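Joltby Robot Open Day: Questions People Keep Asking

Written by Baiba Lukoševičius after two visits. Joltby did not write or approve these answers.

What is the open day?
Joltby opens its Vakthorpe workshop to the public in April. You can watch two-armed robots handle small household things and put questions to the staff. There's also a talk in the front room by Grativis, the firm that sells the software. The talk is a sales pitch. Skip it if you're short on time.

Do I have to book?
Yes, online. Your booking number is not your place in line. Mine was 1398 and I walked straight in.

How long does it take?
They say two hours. I was done with the demonstration in much less, and the rest was coffee and the Grativis slides. Doors open at 10 a.m. and it gets crowded by 11.

Do the robots really work by themselves?
Ask which mode you're watching. On my first visit a staff member was steering the arms from a desk behind a partition, and several people near me left believing they had seen a machine make its own decisions. On my second visit they ran it both ways and said so, but only after someone asked. The steered version was faster and a good deal smoother.

What about the success rate on the poster?
The poster says 658 successful pickups. It doesn't say how many tries that took, over what period, or who decided what counted as a success. I asked for the number of tries and was told it would be emailed to me. I'm still waiting.

What do the arms do?
Mostly they pick up a small item, turn it, pass it from one gripper to the other and put it down. The routine is called Sepp, and staff talk about it as if it were a colleague. The passing is the hard part, and it's where you should look if you want to judge the thing. Each gripper has two angular fingers, so there's not much to hold on with when the item is long and narrow.
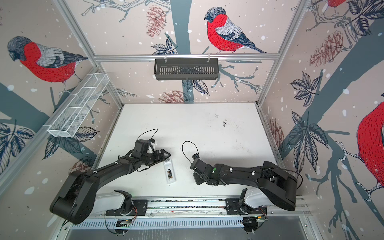

Watch where the item starts out. If a person sets it down in the same spot and at the same angle each time, you're learning very little about what happens when it lands somewhere else. Ask them to turn it sideways. They agreed when I asked, and Sepp needed 3 tries.

Can I bring my own object for it to pick up?
The booking page says no. I'd ask anyway, politely, near the end of the session.

Is it suitable for children?
Mine liked the bullfinch wallpaper around the table more than the robots. There's a lot of waiting between runs, so bring a snack.

Will one of these be in my kitchen soon?
Grativis says yes. The engineers I spoke to changed the subject.

Is it worth the trip?
If you live nearby and plan to ask questions, yes. I wouldn't drive across the state for it.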